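Butlow Demonstration Collection: Frequently Asked Questions

Last updated October 30, 2021

What is being collected?

Butlow is a set of recorded demonstrations of a robot arm handling kitchen items and toy food on a tabletop. A person guides the task and the system stores the arm's motion along with the camera views. The recordings are used to train a policy we call Prolell.

How many demonstrations are there?

The current release has 1801. Another 612 were recorded but are still waiting for review. We plan to add them in December.

Which objects are used?

Ordinary kitchen things and small food items: a plate, a green cup, a blue one, a red bottle, a banana, a strawberry. The mix changes between episodes.

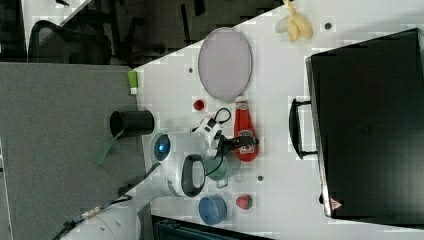 Do objects go back to the same spot each time?

No. Operators are asked to move things between episodes and to turn them as well. If the bottle always points the same way, the policy learns the position and fails when the bottle is rotated.

Why leave objects on the table that the task doesn't need?

The policy has to find the right item among others. Early recordings had only the target and the plate, and policies trained on them did poorly on a full table.

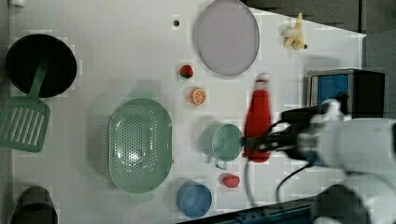
Are failed attempts kept?

Yes, if the operator recovers and finishes. A dropped item that is picked up again is a useful example. Episodes that are abandoned go in a separate folder and are not used for training.

Who checks the recordings?

Each episode is watched by two people. Jaanus Uibo handles disagreements over labels.

Can I use my own objects?

Yes. Keep them light, avoid glass, and add each one to the object list before you record. Episodes with unlisted objects are rejected by the upload script.

Who do I contact about access?

Write to Delali Alhassan at the Frimpong lab. Include your group's name and what you plan to train.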